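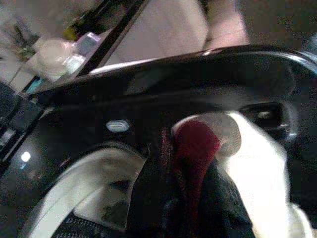
Where should clothes go if they have been left on the seats in the sitting room?

Into the sorting basket by the hall door, please, and from there to the Sunday sorting table, where anyone may claim them until the end of the month.

Minutes of the Raten House residents' meeting, January

Present: Kimie Nakajima (chair), Chiharu Yoshida, Fumiko Nishimura, Tatsuya Kaneko, Wakana Higuchi (minutes). Apologies had come from the two upstairs rooms on the garden side, both down with colds, and we send them our very best and some of Fumiko's ginger tea.

The question at the top was put by a new resident before we had properly sat down, and Kimie asked that it go first in the minutes with its answer, so that everybody reads it even if they read nothing else. The meeting then opened at 7:30, once the kettle had boiled.

1. Last month's minutes

Agreed, with one correction. The spare ironing board came from the Furukawa shop and was not a gift from the Atness people, who gave us the drying rack. Wakana is sorry about the mix-up and has written to thank the right party for the right thing.

2. Clothes on the seats

Kimie said she didn't want to scold anybody, and that she had herself left a cardigan on a chair for most of a week in the fall. All the same, the seats with the brown plaid covers have become the place where everything lands, and once one thing is down the next three follow it. Off-white and cream pieces get heaped in with denim, and by the time somebody wants to sit and read, there is a whole pile to be moved first and nowhere sensible to move it to.

Chiharu reminded us that pale things and blue denim should not be left bundled together, especially if they have come out of the machine a little damp. She has lost a good blouse that way. Tatsuya asked whether it was really the dye or just the old machine, and there followed a rather long talk about the old machine, which we all miss a bit in spite of the noise it made.

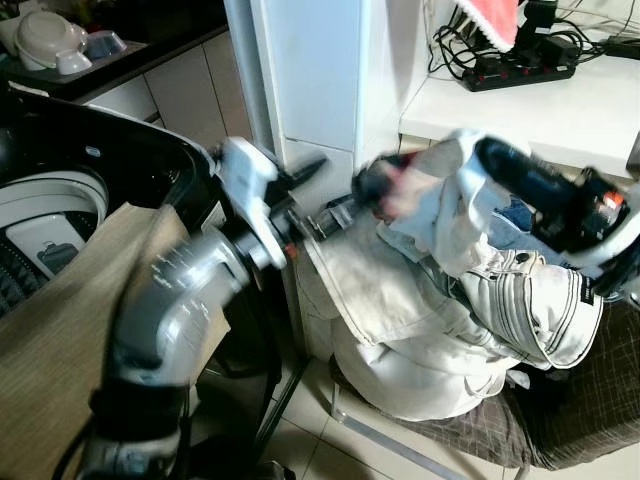 Fumiko then brought us back to the point and suggested that whoever finds a pile should sort it the same evening: whites and creams in one stack, denim in another, and anything with piping or special trim laid flat on top so that it doesn't get creased. Buttons should be done up before folding. She offered to show anybody who would like to learn her way of folding a heavy garment, with the sleeves or legs brought in first and the waistband last - it does make a much neater stack, and the minute-taker can say so from experience.

Agreed: clothes left on a seat overnight go into the basket. No names will be read out.

3. The sorting table

We will keep the table going on Sunday afternoons, starting at 2, in the same corner as before. Anything unclaimed at the end of the month will be mended if it needs it and passed on to the Furukawa shop, who are always so kind about taking our bags. Tatsuya reported that 30 pieces went to them after the last clear-out, and that 20 of those were in such good condition they went straight onto the rail. He also has a new sheet of Runudell name labels, the iron-on sort, and will leave it in the kitchen drawer with the scissors. Please use them! A small label inside a collar would save a great deal of holding things up and asking whose they are.

There was some discussion of whether large white garments should be folded or hung. The hanging rail is full most weeks, and big things left in a heap over the front of a seat pick up deep creases that take an age to iron out.

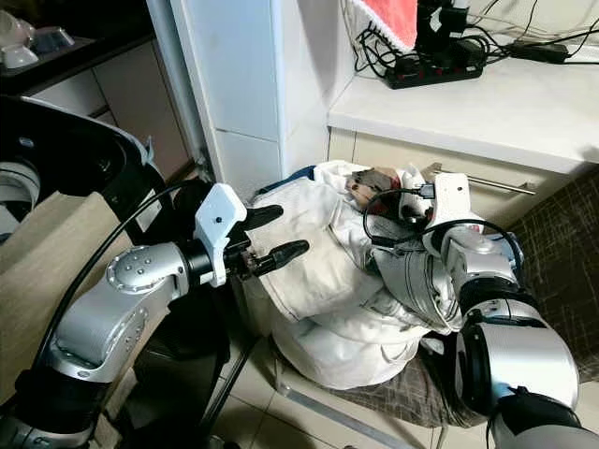
Chiharu thought hanging was the only answer for anything that heavy, and said she would gladly give up her own end of the rail if two of the winter coats could be moved to the closet under the stairs. Kimie thanked her warmly. Tatsuya will move the coats, once he has found out who owns them.

4. Seat covers

The plaid covers are due for a wash. Wakana will take them off a few at a time so that there is always somewhere to sit. Fumiko asked that they be brushed first and washed cool, with the zippers closed. The cushions can air by the window while the covers dry.

5. Other matters

The laundry tin stands at $199. We agreed to put a little of it toward good hangers and leave the rest alone until spring. Kimie will ask about the price of a second basket.

The meeting closed at 8:40 and most of us stayed on for tea. Fumiko's folding lesson will be at the sorting table this coming Sunday; bring something of your own to practice on.

Minutes taken by Wakana Higuchi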